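Magazin > Technik & Ausrüstung > Stative und Hubmasten > Erfahrungsberichte

Kurbelmast Daza 2 im Test: ein Sommer mit Wetterstation und Flutlicht

Ich wollte nie einen Kurbelmast. Ich wollte, dass unser Windmesser endlich über die Hecke kommt, und Édgar Huanca vom Segelclub meinte am Telefon nur: »Dann kauf halt was Richtiges.« Also hab ich was Richtiges gekauft, nämlich den Daza 2 von Kesport, für 431 Euro ohne Abspannset. Das Abspannset kommt extra, das steht im Shop ziemlich weit unten (ich hab's natürlich überlesen!).

Geliefert wurde in einem langen Karton, den der Paketbote quer vor die Haustür gelegt hat. Drin lagen der Mast selbst, das Dreibein, die Kurbel und eine Tüte mit Schrauben, von denen zwei bis heute keinen Platz gefunden haben. Die Anleitung ist ein gefaltetes Blatt mit winzigen Zeichnungen. Ich hab sie abfotografiert und am Tablet großgezogen, dann ging es.

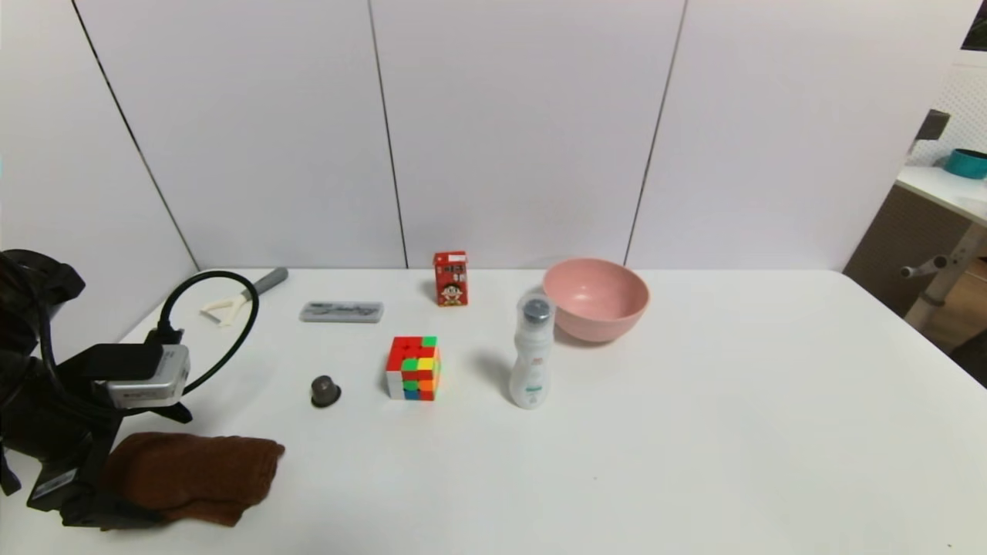 Aufbau

Dreibein aufklappen, Mast einsetzen, Klemmring zudrehen, fertig. Beim ersten Mal hab ich trotzdem eine gute halbe Stunde gebraucht, weil die Beine in zwei Stufen rasten und ich immer nur die erste erwischt habe. Man muss richtig dran ziehen, bis es laut klackt. Nazanin Ansari, mit der ich die Regatten betreue, hatte den Dreh sofort raus und hat mich seitdem nicht mehr ans Dreibein gelassen.

Zum Kurbeln kann ich nur sagen: herrlich! Die Übersetzung ist angenehm, man kommt ohne Keuchen nach oben, und die Bremse hält auch dann, wenn man mitten in der Bewegung loslässt. Mein alter Schiebemast von Graltton hatte Klemmhebel, an denen ich mir regelmäßig die Finger eingezwickt habe. Den vermisse ich kein bisschen. Nach unten geht es etwas ruckelig, vor allem beim obersten Segment, ein Tropfen Silikonspray hat das bei mir deutlich verbessert.

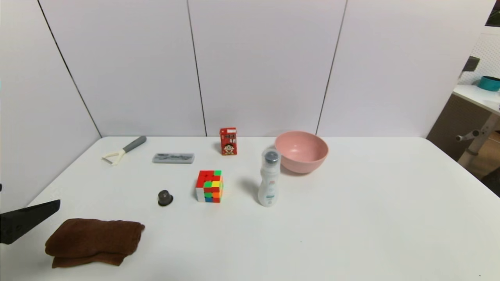 Am Kopf sitzt eine Platte mit Langlöchern, und auf die hatte ich mich am meisten gefreut, denn da soll ja alles Mögliche drauf: Anemometer, Strahler, zur Not die Lautsprecher vom Sommerfest. Der Windmesser passte auf Anhieb. Beim Strahler musste ich ein Loch nachfeilen, das finde ich bei dem Preis schon ein bisschen schade. Und wer beim Gewicht schummeln will, sollte es lassen. Ein Sparschäler wie der auf dem Tisch wäre dem Mast da oben völlig egal, ein Flutlicht mit dickem Gussgehäuse merkt er sofort, und dann schwankt das Ganze schon bei mäßigem Wind wie ein Besoffener. Mit dem leichten LED-Strahler von Drunorside steht er dagegen prima.

Gegen Verdrehen ist eine Nut in die Rohre eingearbeitet. Ganz spielfrei ist das nicht, am ausgefahrenen Mast kann ich den Kopf ein kleines Stück hin und her drehen. Für Licht ist das wurscht. Für die Windrichtung hat es mich anfangs genervt, inzwischen richte ich den Sensor erst oben aus, mit Kompass und Zuruf von unten, und notiere mir die Abweichung.

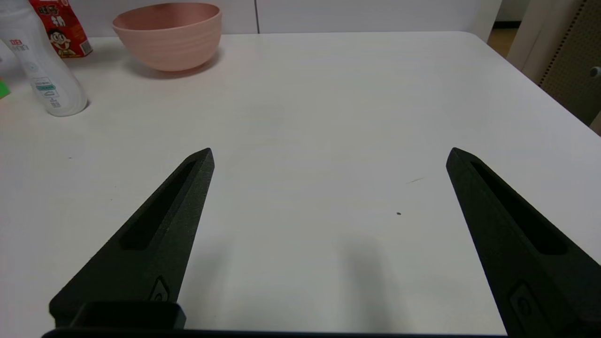

Roter Karton, rosa Schüssel und freie Tischfläche.

Abspannen oder nicht? Ich hab es anfangs ohne probiert, und bei Flaute ging das auch. An einem Sonntag im März kam dann aber eine Böe über den See, und Nazanin und ich hingen beide am Dreibein. Seitdem wird abgespannt, immer. Die Leinen aus dem Set sind ordentlich, die Heringe allerdings ein Witz – in unserem Kiesboden hat sich der erste gleich verbogen. Ich nehme jetzt die langen vom Vorzelt.

Der Kundendienst hat mich positiv überrascht. Mir fehlte eine Gummikappe am Fuß, ich hab eine kurze Mail geschrieben, und ein paar Tage später lagen gleich mehrere im Briefkasten. Ohne Rückfragen, ohne Foto, ohne Formular.

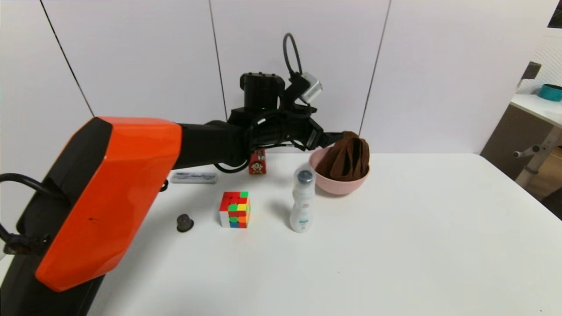 Was mir gefällt, was nicht

Gut: die Kurbel, die Bremse, die satten Rastungen am Dreibein (wenn man sie mal gefunden hat) und dass der Mast zusammengeschoben in meinen Kombi passt, diagonal und mit umgeklappter Rückbank.

Weniger gut: die Heringe, das Drehspiel und die fehlende Tasche. Eine Tragetasche hätte man wirklich beilegen können, ich wickle den Mast jetzt in eine alte Isomatte ein.

Für Vereine, die ein paar Mal im Jahr Licht oder einen Sensor nach oben bringen wollen, würde ich ihn sofort wieder empfehlen. Wer dauerhaft eine Antenne draußen stehen haben will, nimmt lieber etwas mit festem Fundament. Ich behalte meinen, und Édgar hat schon gefragt, ob er ihn fürs Hafenfest haben kann. Kann er, aber die Isomatte will ich zurück.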